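Flumar site, packing room – automation walk-round
6th January
Checklist issued by Kandel. Comments are the inspector's own.

1. Walkways clear and marked
Pass. The tape by the door is lifting again. It was on the April sheet as well.

2. Emergency stop within reach of each station
Pass at stations 1 to 5. Fail at station 6, where you have to lean across the bench to hit it. Kandel's drawing shows it on the near side. The drawing is wrong or the fitter was.

3. Guards and covers in place
Pass. One screw missing, asset 1031. Reported on the day.

4. Staff trained on the new handling equipment
Partly. Everyone has signed the Rovirer sheet. I asked people on both shifts what to do after a dropped item and got different answers. A signature shows that someone was handed a pen.

5. Manual handling reduced
Not shown. The proposal promised less lifting and reaching. Less lifting, yes, I'll give them that. But the light stuff was never what hurt people's backs, and the hours saved on it have gone into standing at a table doing the same small movement with the wrist. The risk assessment still describes the old job.

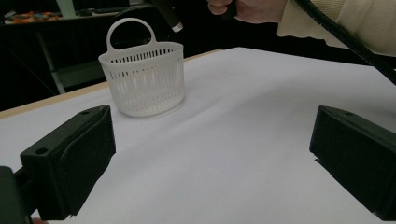 Wrist and shoulder strain needs its own line on this form. I have asked for one before. Until it is added I am writing it under item 5, where it will probably be missed.

6. Cables and leads managed
Comment only. Any lead that moves with the work should be checked at the start of each shift – weekly, as the Rovirer sheet has it, is too seldom.

7. Rest breaks and job rotation
Fail. Rotation was agreed at 2 hours. The rota has people on the same station until lunch. The Shaikh report gives this item 100 per cent, and I would like to know who they spoke to.

8. Staff consulted on changes
Box ticked by the site before I arrived. I have unticked it. A notice on the wall is a notice.

Actions
Move stop at station 6. Replace screw, 1031. Redo risk assessment for table work. Rota to match what was agreed. Retape by door.

Result: not signed off. Items 2, 5, 7 and 8 to be looked at again.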